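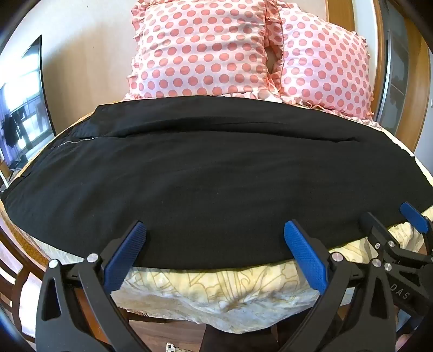 Deepak Tiwariの最初の返信は「畳む前に一度ぜんぶ広げましたか」の一行だった。広げた。広げたうえで起票している。

**チケット番号:** 1405
**件名:** 黒いズボンを畳むと、毎回ちがう場所に折り目がつく
**起票日:** 2021/04/30
**分類:** 寝室/衣類/黒物
**優先度:** 中(起票者の主観では高)
**状態:** 対応中
**関連:** 128(引き出しの底が見えない件。放置)

## 症状

1. 黒いズボンをベッドの上で畳み、引き出しにしまう。
2. 数日後に出すと、しまったときには存在しなかった横じわが、太もものあたりに一本いる。
3. 元からあるべき縦の折り目は薄くなっている。
4. 全体に白っぽい細かい糸くずがついている。引き出しの中で飼っているのかと思うほど、毎回いる。

紺と灰色では、これほど気にならない。紺と灰色にも同じことが起きていて、単にこちらの目が届いていない可能性は認める。黒は何でも報告してくる色で、その点では優秀な監視システムだと思う。頼んだ覚えはない。

## 環境

- 作業場所:ベッドの上。アイロン台は物置の奥にあり、手前に扇風機と季節外れの鍋が積んである。取り出すには別チケットが必要。
- ベッドカバー:クリーム地に、植物がくるくる巻いた柄の黄色いもの。
- 枕:桃色の水玉でフリルつき。畳む作業には参加していないが、場所は取る。
- 引き出し:内寸の幅30センチ、深さ12センチ。
- 粘着ローラー:Lollach。詰め替え用の紙が残り少ない。
- ハンガー:Aminのズボン用(クリップ式)。片方のクリップのゴムが行方不明。
- クリーニング:通常はHondanoに出す。混んでいるときは自宅。

## 再現手順

誰の家でも再現すると思うが、うちではこうなる。

1. ズボンを持ち上げ、裾を揃えたつもりになる。
2. 二つに折る。
3. もう一度折る。
4. 引き出しに入らないことに気づく。
5. 気づいた場所で、気づいた勢いのまま、さらに折る。
6. 引き出しを腰で閉める。

書き出してみると、五番と六番に何か問題がある気はする。ただ、先入観は調査の敵なので、順番に見ていく。

---

### Deepak Tiwariのコメント

五番と六番が原因です。クローズしていいですか。

### 起票者

よくないです。糸くずの説明がついていません。

### Deepak Tiwariのコメント

糸くずは別件です。一枚のチケットに二つの不具合を入れないでください。Vavcombeのときもそれで揉めました。

### 起票者

Vavcombeは宿の乾燥機が靴下だけを選んで返さなかった件で、まったく性質がちがいます。糸くずは畳み方と関係がある、というのが起票者の仮説です。継続でお願いします。

---

## 切り分け その一:糸くずはどこから来るのか

候補は次のとおり。

- 洗濯機の中
- 干している間の空気
- ベッドカバー
- 引き出しの底
- ズボン自身の自作自演

洗濯機については、タオルと一緒に洗うのをやめた。タオルと黒いズボンを同じ回に入れるのは、猫とセーターを同じ部屋に入れて別々に幸せになってもらおうとするようなもので、これは認めざるをえない。過去に何度かやった。今回はやっていない。

干している間の空気については、調べる手段がない。窓を閉めて干すと生乾きの匂いという別の不具合が起票されるので、触らないことにした。

ベッドカバーは、長いあいだ最有力の容疑者だった。淡い色で、面積が広く、いつも現場にいる。そこで古いシーツを一枚敷き、その上でも畳んでみた。糸くずは少し減ったようでもあり、減っていないようでもあった。つまり「減ってほしい」という起票者の希望以外に、何も測定できていない。

引き出しの底は、関連チケット128のとおり、底まで見た者がいない。今回、初めて中身を全部出した。出てきたものは次のとおり。

- 片方だけの手袋
- どの服のものでもないボタン
- 防虫剤の袋だけ(中身は任務を終えて昇天済み)
- 灰色の綿ぼこりの層

最後のひとつを見たとき、Deepak Tiwariに写しを送ろうか迷ったが、勝ち誇る側が自分の引き出しの汚れを証拠に出すという構図がどうにも具合が悪く、やめた。文章で報告した。

### Deepak Tiwariのコメント

ズボン以前の問題では。

### 起票者

だから一枚のチケットに入れたんです。

## 対処 その一

- 引き出しの底を掃除機で吸い、固く絞った布で拭いた。
- 乾くまで引き出しを抜いて壁に立てかけた。廊下が半分ふさがり、通るたびに足の小指で存在を確認した。
- 底に薄い紙を敷いた。包装紙の残りで、柄の向きが逆だが、見るのはズボンだけなので許容する。
- 手袋は「片方だけ置き場」へ。片方だけ置き場の容量については、いずれ起票する。

ボタンは捨てようとして捨てられず、元の場所に戻しかけて思いとどまり、机の上の小皿に移した。現在も小皿にいる。この件は対処済みとは言いがたい。

## 切り分け その二:折り目はなぜ移動するのか

まず、正しい畳み方を知っているかどうかという、できれば避けたい問いから入る。

起票者の認識では、縦の折り目を合わせて脚を重ね、長さを半分、また半分にすればよい。簡単な話で、説明書があったら読まずに捨てる程度の難易度だと思っていた。

ところが広げて平らにしてみると、上のほうの布が妙に余る。手で伸ばすと余りが横へ逃げ、横を押さえると今度は下へ逃げる。押し入れに布団を入れたときの、あの「さっきここにあった膨らみが別の場所にある」という現象の縮小版が、ベッドの上で進行する。ファスナーまわりは生地が重なっていて、そこだけ厚い。厚いところを中に巻き込んで折ると、上から押した力が厚い部分だけに集まり、隣の薄いところは浮いてしわになる。

マットレスの柔らかさも効いている。硬い机の上なら手で撫でた分だけ平らになるが、ベッドでは撫でた分だけ布がマットレスに沈み、手を離すと一緒に戻ってくる。撫でられて機嫌がよくなるのは起票者だけである。

### Deepak Tiwariのコメント

机でやればいいのでは。

### 起票者

机の上には小皿があります。

### Deepak Tiwariのコメント

小皿をどければ。

### 起票者

小皿の下に書類があり、書類の下に別の書類があります。机は現在、メンテナンス中の扱いです。

## 試した畳み方

### 方法A:従来どおり

脚を重ねて半分、もう半分。引き出しに入らず、最後に端をもう一回折る。結果は症状欄のとおり。比較用に一回だけやった。やっている間、原因究明のためにわざと失敗しているのだという言い訳が使えて、たいへん気が楽だった。

### 方法B:丸める

くるくると裾から丸める。旅行のときに場所を取らないと評判の方式。たしかに小さくなる。小さくなるが、翌朝に広げると、細かいしわが全体に均等に入っていた。一本の大きなしわを、たくさんの小さなしわに両替しただけで、手数料として縦の折り目を持っていかれた。却下。

### 方法C:吊るす

Aminのハンガーで裾を挟み、逆さに吊るす。理屈のうえでは最良で、ズボンの重みで自然に伸びる。問題はゴムの取れた側のクリップで、夜中に片方だけ外れた。朝、ズボンは片脚でぶら下がっていた。見ようによっては体操選手だが、裾には斜めの新しい線が入っており、採点は低い。

ゴムの代用に厚紙を挟んだところ、今度は保持した。ただし、クローゼットの棒は冬のコートで埋まっていて、ズボン一本分の隙間を作るには、コートを着るかどうか判断のつかない季節が終わるのを待たなければならない。六月に再検討。

### 方法D:折る幅を先に決める

引き出しの内寸を先に見て、入る幅を決め、その幅で最初から折る。言葉にするとあまりに当たり前で、ここに書くのに少し勇気が要った。

手順は次のとおり。

1. ポケットの中をさわる。空にする。
2. 広げて、上から下へ手で払う。往復しない。往復すると、払ったものを連れて帰ってくる。
3. Lollachをかける。縦に、弱く。強く押すと生地に紙が貼りつき、はがすときの音で家族が様子を見にくる。
4. 縦の折り目を合わせ、脚を重ねる。
5. 腰の側を手前に置かない。厚いほうを動かさずに、薄い裾の側を動かす。
6. 決めた幅で折り重ねる。
7. 折り山を押さえない。手のひらを置くだけにする。

七番がいちばん難しい。畳み終えたものを最後にぽんと叩いて「よし」と言いたい欲求は、かなり根の深いところから来ている。叩かずに「よし」だけ言う練習をした。

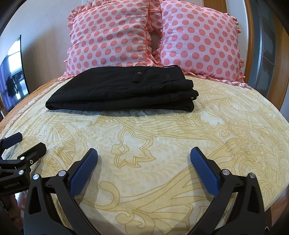

後ろポケットのボタンは留めてから畳んだほうがいい、とDeepak Tiwariから追って連絡があった。留めないと蓋が折れて、そこに三角のしわが残るのだという。なぜ最初に言わなかったのかと訊くと、最初に訊かれなかったからだという返事だった。サポート窓口として満点の回答で、腹が立つ。

手順の一番に「ポケットのボタンを留める」を追記した。以後、方法Dはこれを含むものとする。

## 方法Dの経過観察

**一回目。** 畳んだ時点で、右のほうの端が少しずれた。揃え直そうと引っ張ったら反対側がずれた。ここで深追いすると方法Aに戻ることは経験上わかっているので、そのまま引き出しへ移した。腰は使わず、手で閉めた。手で閉まるという事実にしばらく感心した。

**翌日。** 開けたい気持ちを抑えた。観察という名目で毎日出し入れすれば、それがそのまましわの原因になる。科学者もたぶん、この時間がいちばんつらい。

**数日後。** 出した。太ももの横じわは、ある。あるが、浅い。着て歩いて台所まで行き、湯を沸かして戻るころには、自分でも場所を指せなくなった。縦の折り目は残っていた。糸くずはゼロではなく、数える趣味はないので数えていない。

**二回目。** 急いでいたので、手順の二番と三番を飛ばした。畳み上がりは美しく、糸くずも一緒に美しく畳み込まれた。中に入った糸くずは外からローラーで取れない。出して全部やり直した。急いでいるときほど飛ばしてはいけない手順を、急いでいるときほど飛ばす。

**三回目。** 家の者が先に畳んでいた。方法不明。触らずに引き出しに入れたところ、いちばんきれいに仕上がった。この結果は統計から除外する。

### Deepak Tiwariのコメント

除外しないでください。どう畳んだか本人に訊いてください。

### 起票者

訊きました。「ふつうに」とのことです。

### Deepak Tiwariのコメント

再現手順として不十分ですね。

### 起票者

ログも残っていません。

## Hondanoからの聞き取り

別件のシャツを取りに行ったついでに、窓口で訊いてみた。営業妨害になるかと身構えたが、先方はまったく動じなかった。教わったことを書いておく。

- 洗ったあと完全に冷めてから畳む。アイロンの直後は特にそう。温かいうちに重ねると、その形で落ち着いてしまう。
- 縦の折り目は、裾より上のほうが先に消える。座るから。
- 黒いものは裏返して洗う。表の糸くずが減る。
- 引き出しに積むなら黒いズボンは上のほう。下に置くと、上の服の重さをぜんぶ引き受けることになる。

最後の項目には心当たりがあった。うちではズボンが一番下で、その上にセーターが何枚も乗っていた。理由は単純で、先に畳んだものが先に入るからである。先に畳まれた者が一番下で全員を支えるという、どこかの職場で見たような構造になっていた。

順番を変え、セーターを下、ズボンを上にした。セーターからの苦情は今のところない。

## 残っている不具合

- [ ] Aminのハンガーのゴム。厚紙で暫定対応中。暫定という言葉の賞味期限がいつかは知らない。
- [ ] Lollachの詰め替え。買いに行くたびに芯の太さを忘れていて、売り場で立ちつくして帰ってくる。芯を持っていけばいい。毎回、売り場で思い出す。
- [ ] 机の上のメンテナンス。着手時期未定。
- [ ] 小皿のボタン。
- [ ] 家の者の「ふつう」の仕様書。
- [x] 引き出しの底。見えた。関連チケット128はこれで閉じる。
- [x] 枕の退避先。作業中に床に置いたら踏みかけたので、頭側に立てかけたままにする。フリルに裾が触れないよう、畳むときは少し手前でやる。

## 質問が来たので追記

同じ症状の方から、セーターもこの方法で畳めるかという質問があった。やめたほうがいい。セーターには縦の折り目がなく、守るものがない。好きに畳んでほしい。

もうひとつ、畳むのが面倒なので椅子の背にかけておくのはどうかという質問。起票者も長年の利用者として申し上げると、一晩なら問題ない。二晩目から上に別の服が乗りはじめ、そのうち椅子が椅子の役目を終える。当家の椅子も一脚、すでに衣類側へ転籍している。

### Deepak Tiwariのコメント

当初の件名の「毎回ちがう場所に折り目」は解消でいいですか。

### 起票者

同じ場所につくようになりました。浅いのが。

### Deepak Tiwariのコメント

では「毎回ちがう」の部分は解消ですね。

### 起票者

文面どおりに読めばそうです。

### Deepak Tiwariのコメント

文面どおりに読むのが仕事なので。状態を「経過観察」に変更します。糸くずは新しいチケットで出してください。

### 起票者

了解。糸くずの件、分類は「寝室/衣類/黒物」のままで出します。件名はこれから考えます。ローラーの芯は、いま玄関の靴の中に入れました。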